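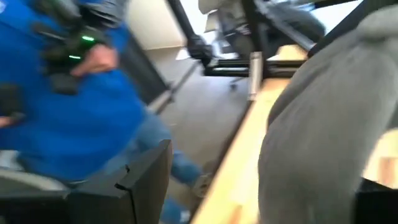 How many teleop runs does each team have to turn in for the Ledivitz project?
200 per team, all on the same task, saved in the shared folder before the November check.

That one keeps coming up, so I'm putting the rest of the course notes in this thread too.

October 28, 2020

2/ The task is the block sort. Pick up a block, put it in the matching tray, go back to the start pose. If you drop the block, stop the run and mark it as failed. Keep the failed ones. We need them.

3/ Teams are 3 people. One drives, one resets the table, one writes the log. Switch jobs every 37 runs. It's an odd number but it's how long the Rellik log sheet is.

4/ Drivers: hold the controller close to your body and keep your elbows in. Most of our bad runs last week came from big arm swings. Small moves are slower and they give cleaner data.

5/ The wrist camera picks up sleeves, shoes, whoever is leaning over the table. You don't have to throw a run out for that. Just don't cover the tray while the arm is placing.

6/ File names: team, run number, pass or fail. No spaces. I had to rename most of the Montoya section's files by hand and I'm not doing it again.

7/ All the sections together should get us past 1000 runs. Then we train on half and test on a block color the arm hasn't seen.

8/ Lab sign-up is on the Ondum page. Evening slots are still open. Charge the controllers when you leave.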